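menska-replay

Playback, trimming and relabeling tools for two-arm tabletop recordings. Formerly part of the Civcombe stack, until the Civcombe stack became a folder people were afraid to open.

Status: works on our bench. Last tagged 5/3/22.

What it does

Reads a session directory, lines up the joint logs with the camera streams, and writes one file per episode. You can then scrub through it, cut the dull parts, fix the task label and export. Export goes to the Kallus format only. There was a second exporter, which had two users, both of whom wrote it.

Install

Clone, make a fresh environment, run setup.sh. If it complains about the codec, run it again. If it complains about anything else, read the message, which Tzu-hsuan Tang spent a whole afternoon making readable.

Sample session

The repo ships with 83 episodes from the toy kitchen set, enough to try every command without asking for access to the full set of 146. Labels are plain sentences typed by whoever was at the keyboard, so expect "pan", "saucepan" and "red thing" for one and the same object. The relabel command merges them. 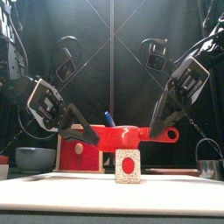

Toy kitchen set, fixed view: both grippers at the red pan, blue marker in the bowl of it.

Arm naming

Left and right are as seen from the fixed camera. Older Wan logs use the opposite convention. Pass --swap-arms for those. The tool will not guess, having guessed before.

Time sync

Each stream is resampled onto the left arm's clock. Gaps longer than 800 ms split the episode in two, and the second half gets the suffix _b. To keep it whole, pass --no-split and accept a frozen stretch in the middle that your policy may learn to imitate with great care.

Known problems

- trim --auto looks for joint motion, so it cheerfully removes any pause, including the useful ones before a grasp.
- Gripper width is stored as commanded, with no measured value. A closed gripper in the log is a statement of intent.
- The viewer forgets its window size. Pao-chu Yau has a patch, in the sense that she has mentioned one.

Contributing

Open a pull request against dev. Add a test that fails without your change. Please leave the config parser alone until the May release is out.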